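Notes on budgeting for a small bin-picking bench, October revision

Price the bench before the arm. Most first budgets we see at Bestumow put nearly all the money on the robot and leave the table, the bin and the clamps to whatever is in the shop. The arm then sits idle while somebody orders hardware.

**Bin.** Buy two of the same model at the same time. Manufacturers change the wall angle between runs, and every taught approach near a wall depends on it. Metal floors scuff within weeks and throw cloudy reflections back at the sensor. Allow for a matte liner, or for the hours spent tuning around the glare.

**Clamps.** Screw clamps and bar clamps are fine for the first year. A fixed mount costs more and has to be drilled again each time the layout changes. Keep at least one spare clamp of each size, and check them for creep on the same day you check the arm's zero position.
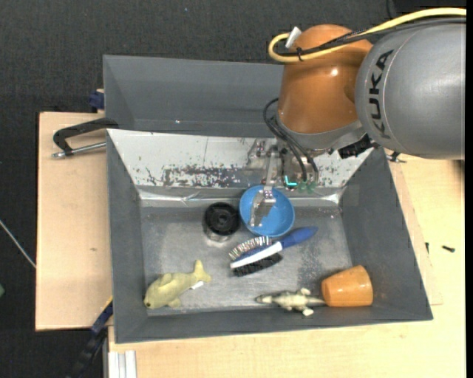 **Cable dress.** Leave enough slack for full rotation of the last joint, then tie the loop so that it can't drop into the bin. Air hoses to the gripper count as consumables. Shinji Imai replaces his every 18 weeks at the Flakdale shop, whether or not they leak. Push-in fittings should be bought by the bag.

**Gripper.** Ask the supplier for the price of a replacement finger before signing for the gripper. Our last quote from Plundine listed one at $977, with a lead time of 9 weeks. Two spares went onto the opening order as a result. If the fingertip is a separate part, stock the tip and skip the finger.

**Test objects.** Household goods and toys are cheap and cover a useful range:

- open bowls and cups, which can be taken by the rim
- brushes with pins or bristles, which defeat most suction cups
- small toy animals with legs and tails, which have few flat faces
- shiny or dark round items, for the depth sensor

Buy duplicates of anything that will appear in a report. Store the spares in a closed box, away from sunlight, and label the box with the purchase month.

**Floor space.** Measure reach from the base to the far corner of the bin at floor level. The catalog figure is usually taken at a more convenient height. Junaid Jadoon lost a Vörös table to this; it had to be shortened after delivery, and the cut voided the warranty on the frame.

**Paperwork.** Enter the bench, the bin and the clamps as separate lines in the equipment request. A combined line gets trimmed first. Service contracts go in the operating budget, and the renewal price should be in writing before the first invoice is paid.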